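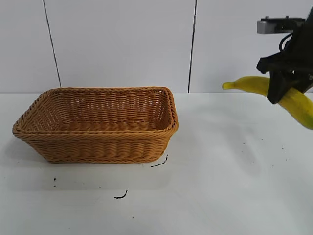 Figure 6.1 A rectangular woven basket with a braided rim.

Chapter 6
Woven Containers

A woven container is built from two sets of strands. The stakes run up the sides and carry the load; the weavers pass over and under them in rows. Row spacing sets the stiffness of the wall — tight rows resist bending, and open rows save material. Section 2 covers rim construction. The load tables at the end of the chapter follow the method of Mercado and use the Kollach scale.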